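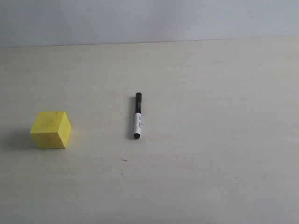 Page last modified in July

Home | Projects | Reports | Partners | Contact

Bravard tabletop kit review: progress report to the Palacios fund

We are well into the review now and it has been a very good stretch of work. The fund asked us to find out whether the Bravard kit, a small arm with a two-finger gripper and a wrist camera, is something a teaching lab could buy, set up and keep running with its own staff. We have a lot more to go on than we did at the last report, and most of it makes us want to keep going.

Setup first. All 3 kits are assembled at our Altdale room and all of them are moving. The printed guide is clear up to the point where the wrist camera gets connected, and then it skips a step (the cable has to go through the collar before the collar is tightened, and we did it the wrong way around on the first kit). We have sent Bravard a corrected page. They wrote back the same afternoon and asked if they could use it, which pleased everyone here!

The main test is simple pick and place with ordinary small things, the sort a school or college already has in a drawer. We settled on a yellow cube and a marker pen because they ask such different things of a gripper: one is bulky and the other is thin and likes to roll. We planned 200 runs for this period and finished 198. The last two were put off when we stopped to update the arm software, and they will be counted in the next period.

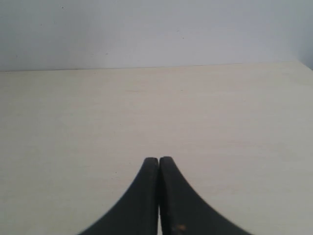
The fingers are the part of the kit we were most curious about, and we have spent more time on them than on anything else. Bravard ships them as a pair that can be swapped with one small screw each. We like the shape very much. They are wide at the base and curve in to narrow rounded tips, so you can bring them down beside a thin object without the whole hand getting in the way, and in the wrist view there is plenty of table left to see on both sides. When they are nearly shut, a thin line of light still shows between them, and we have started using that line as a quick check at the start of each session. If it looks even from tip to base, we carry on. If it doesn't, we reseat the fingers before running anything.

Recording has gone well too. We log every session with Platum, the software that comes in the box, and it now holds 352 clips, counting practice and calibration. Searching them is quick. Naming them is slow, and we would love a way to rename a whole batch in one go. That request has gone to Bravard along with the guide correction. 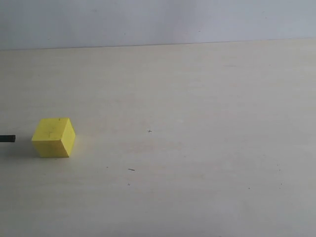 Cube on the test table, with pen marks on the tabletop.

Spending is within the agreed budget. We did not need the spare motor we had set money aside for, and we would like to ask the fund if that amount can go toward a second set of fingers for each kit. Two sets would let us compare worn and fresh ones side by side.

For the next period we plan to:

finish the remaining runs and start on softer objects
hand one kit to a teaching group in Altdale with the guide and no help from us
write up the setup notes so another lab can follow them

The hand-over is the part we are looking forward to most. We know the kit well by now, and it will be great to watch people meet it fresh and see where they get stuck. A draft of the setup notes can be sent to the fund early on request.

Shares 3 | Comments 0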